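Ticket: Game clock and shot clock out of step on Court 2
Venue: Milora Arena
Category: Scoring and timing
Priority: High (league fixture Thursday, tip-off 19:30)
Status: Resolved, monitoring
Equipment: Staltetti scoring console, Mosa shot clock units (both ends), Ebrahimi data link to the stats desk

Reported problem

During the second quarter of the women's league game, the table crew noticed that the shot clock at the east end was not stopping with the game clock. On a whistle, the game clock stopped at once. The east shot clock carried on for a short time and then jumped back to the correct value. The west unit behaved normally. The referees asked for two manual corrections and the rest of the half was played with a handheld stopwatch as backup.

At half-time the crew restarted the console. The fault did not show in the third quarter and came back in the fourth.

The stats desk reported a separate symptom. Play-by-play entries for fouls were arriving with the wrong game time, always later than the time on the main board. Fouls were affected. Made baskets were not.

Initial questions to venue

1. Is the console running on mains or on the battery unit?
2. Are both shot clocks on wireless, or is one cabled?
3. Has any cable run been moved since the last fault-free game?
4. Was the court divided for training during the week?

Answers from venue

1. Mains.
2. East is wireless. West is cabled, and has been since the floor was relaid.
3. Not that we know of. The seating at the east end was pulled out further than usual for this game.
4. Yes, Monday to Wednesday, with the second console running the practice court.

Log

Entry 1
Console log exported and read. Stop commands are being sent to both shot clocks at the same time as the game clock stop. The west unit acknowledges in under 26 milliseconds every time. The east unit acknowledges between 26 and 400 milliseconds, with several stops not acknowledged at all on the first attempt. The console repeats the command after 500 milliseconds, which matches the jump the crew described.

So the console is issuing the right commands and the fault is between it and the east unit, or inside the east unit.

Entry 2
Asked venue to swap the two Mosa units end for end, keeping the cabling as it is. If the fault follows the unit, it is the receiver board. If it stays at the east end, it is the radio path.

Venue carried out the swap before the junior session. Fault stayed at the east end. The unit that had been misbehaving now sits on the cable at the west end and has not missed a stop.

Receiver board ruled out.

Entry 3
Radio path. The east unit is mounted above the backboard, and with the seating in its normal position the antenna on the console has a clear line to it. With the seating fully extended, the top rail crosses that line. Asked venue to push the seating back one section and run a stop/start test.

Result: better, still not right. Late acknowledgements dropped, but two stops in the test run were missed on first send.

Entry 4
Asked for the channel settings from both consoles. Court 2 console is on channel 2. The practice console is also on channel 2. It had been left switched on in the store room next to the east exit after Wednesday's session, with its transmitter active. It was not running a clock, but it sends a keep-alive signal whenever it is powered, and that is enough to collide with the stop command.

This would also explain why the third quarter was clean. Venue checked and the store room socket is on the same circuit as the concourse lights, which were switched off after half-time and back on before the fourth.

Entry 5
Practice console switched off at the wall. Stop/start test repeated with seating fully extended.

Stops sent: 26
Stops acknowledged first time: 26
Slowest acknowledgement: within limits

Entry 6
Repeated the test with the practice console on, moved to a different channel. Same result as Entry 5. The seating rail on its own does not cause missed stops. It weakens the signal enough for the second transmitter to get in the way.

Entry 7
Foul times at the stats desk. This did not clear with the radio fault, so it has been treated as a separate cause.

The Ebrahimi link takes the game time from the console when the stats operator presses the key for the event. For baskets, the operator presses the key while the ball is going through. For fouls, the operator had been waiting for the official's hand signal to get the player number before pressing anything. Normally this does no harm, as the game clock is stopped by then. In this game the link was set to read time from the shot clock output instead of the main output, and converted it. With the east unit selected as the source, every late stop became a late foul time.

The source setting had been changed during the pre-season upgrade. The upgrade notes say to select Main for all indoor courts. Court 2 was set to Shot E.

Changed to Main. Venue entered ten dummy fouls from the stats desk. All ten matched the board.

Entry 8
Corrected play-by-play file sent to the league office by the venue. The times of the fouls in the second and fourth quarters were amended from the game video. No change to the foul counts, the score or the team foul penalties.

Cause

Two consoles in range of each other on the same channel, with the signal to the east shot clock already weakened by the extended seating. Separately, wrong time source selected on the stats link, which allowed the shot clock fault to reach the play-by-play.

Fix applied

Practice console moved off channel 2.
Stats link time source set to Main.
Seating left as it is.

Checks before each game

Switch on the Court 2 console first and wait for both shot clocks to show the same value.
Look at the channel number on the console display. It should read 2.
Check that the practice console is either off or showing its own channel.
Start and stop the game clock five times from the table. Someone should stand at the centre circle and watch both ends.
On the stats desk, open Link, then Source, and confirm Main.
Enter one test foul, compare it with the board and delete it.

If a shot clock fails to stop during play

Stop the game clock and tell the crew chief. Do not restart the console with a game in progress, as it clears the team foul and timeout counts. Use the manual correction key to set the shot clock, then carry on with the stopwatch as backup until the next break. At the break, check the channel numbers on both consoles before touching anything else.

Open items

The west unit is cabled and the east unit is not. A cable to the east end would remove the radio path altogether. Venue has asked for a price, including the floor duct. Moved to a separate request.

The console firmware repeats a missed stop after 500 milliseconds. A shorter interval is available in the service menu. Not changed on this ticket, as the supplier advises testing it with the horn connected and the horn was disconnected for the junior session.

The practice console has no label. Venue to mark it with its new channel number.

Venue follow-up

Thursday's game ran with the new settings. No missed stops in the log and no manual corrections. Slowest acknowledgement from the east unit was in the second overtime period, still inside the limit. The stats desk file matched the official scoresheet at the final horn.

The crew asked whether the horn on the east unit should sound slightly after the west one. It should not. Please record it if it happens again and attach the console log for that period. The log is overwritten when the console is next used for a full game, so it needs to be exported the same night.

Ticket to stay in monitoring for two more home fixtures, then close.

Attachments

Console log, second and fourth quarters
Console log, Thursday
Channel settings, both consoles
Stats link settings, before and after

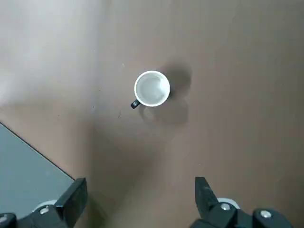
White mug with black handle, on a brown tabletop.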